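Aug 19, 2019

Back on the hum problem with the Plonora headset. Spent the morning on driver versions and the afternoon on the filter itself, notes in that order.

The 2 test machines were on different audio drivers, which explains why the numbers from last week would not line up. Both are on the same version now. Auto-update is switched off on both. Please leave it off until this is finished.

After matching the drivers I redid the baseline recordings. Same script read out loud, same chair, mic boom in the same position. Fan off, fan on, fan on with the window open. The fan noise comes through as a wide hiss with a bump at the low end. The hum is separate from that and sits at 100 Hz. It is there with the fan off too, so the fan is not the source.

Tried the headset on the powered hub and then straight into the back of the PC. Hum is lower on the back port but still there. Tried a laptop on battery: no hum at all. Plugged the laptop charger in and it came back. So it is getting in through the power side and the suppression filter has been taking the blame for it. I should have done the battery test first - would have saved most of a week.
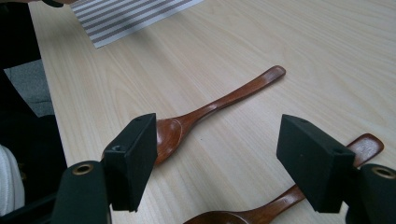
The filter does have its own problem, though. With build 393 the first syllable gets clipped after any long pause. "Testing" comes out as "esting". Went back to the previous build and it does the same thing, only less often. My guess is the gate opens too late because the noise estimate keeps creeping up while nobody is talking. Changed the hold time from the default to the longest setting and the clipping mostly went away, but then keyboard noise leaks through at the end of each sentence. Not a good trade for anyone who types during calls.

Strength setting 3 sounds best to my ear. Anything higher and voices go thin and a bit watery. The Katico mixer app shows a lower noise level at the top setting, but the meter only looks at the gaps between words and says nothing about what happens to the speech. I am going to stop quoting that meter in these notes.

CPU load was fine on the desktop. On the laptop it jumped whenever the call window was in front, with or without the filter running, so I am not counting that against us. Have not checked memory use yet.

Also tried the Baert ground isolator that was in the parts drawer. It kills the hum on the analog input. No use for the USB headset, obviously, but worth knowing for the desk mic. It is back in the drawer with a label on it.

Recordings are on the shared drive in the Rutholm folder, raw and filtered versions side by side. File names have the driver version first, then the build, then the fan state. The older ones without a driver version should not be compared with anything.

Still to do:
- freeze the noise estimate during silence and repeat the clipping test
- borrow a different charger for the laptop and see if the hum changes
- run the keyboard test with a quieter keyboard
- memory use over a long call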